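Pratness Two-Arm Tabletop Cell
Table clearing, sorting and light handling

Overview
Application notes
Specifications
Ordering

Overview

The Pratness cell is a pair of tabletop arms with soft fin-type fingers, sold with a work surface and a controller. Buyers usually ask whether it can do chores yet: clear a break-room table, sort cups from cans, empty a tray at the end of a shift. The short answer is that it can do some of the motions in those jobs, under fixed lighting, on a surface it knows. It can't be left alone with a kitchen.

The notes below are meant to help a buyer decide which parts of a job to hand over. They were revised in November 2018 and replace the sheet shipped with the earlier Penry controller.

Application notes: clearing a table

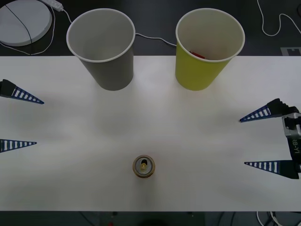
Drink containers are a fair first test for any cell of this type. They are light and cheap, and they come in only a few shapes, but those shapes need different handling. A paper cup crushes under a grip that would hardly mark a can. An opened can, tab up, may still have liquid in it, and the controller has no way to know until the arm takes the weight. Cups also get used as small bins. A cup with a bit of something red in the bottom, standing next to a gray one with nothing in it, should go through a different routine from its neighbor, and a top view is the only view that tells the two apart. Plan for an overhead camera if cups are part of the job.

Default grip settings are stored per object class. The factory set covers paper cups, cans and small boxes. Glass is not supported. Stemware is not supported and will not be in this version.

Picking and turning

Upright picks from above are the most reliable motion in the set. In our September acceptance run at the Flirngate shop, the cell made 54 upright picks in a row before an operator had to step in. Picks that end with the object turned on its side are slower. The wrist has to rotate without letting the can roll between the fingers, and the controller drops to 25 percent speed until the grip settles.

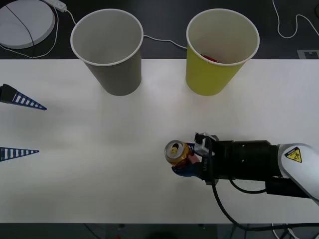 Speed is the main reason the cell does not yet pay for itself on clearing work alone. A person clears the same table in a fraction of the time and wipes it too. The cell makes sense where the task repeats all day with little change, or where the second arm can be kept busy. Handing over between arms is supported in software, but both arms must be calibrated to the same surface first. Allow 20 minutes for this, and repeat it whenever the table is moved.

What it does not do

Wiping, scrubbing and anything involving running water.
Nested cups. The fingers tend to lift the whole stack.
Opening cans or unscrewing lids.
Clear plastic, unless the Trirnside lighting kit is fitted.

Specifications

Arms: 2
Fingers: flexible, slotted, replaceable in pairs
Supported surfaces: flat, matte, light-colored
Calibration: manual, operator present
Power: separate supply for each arm

Gloss surfaces cause false edges - use the matte top supplied or a matte covering of similar color. Route cables clear of the arm sweep before the first power-up.

Ordering

The cell ships with one spare finger pair. The lighting kit and the overhead camera mount are ordered separately. For a task review before purchase, send a short list of objects with weights and the cycle time you need to Kaan Sezer, applications. Mixed loads are quoted case by case.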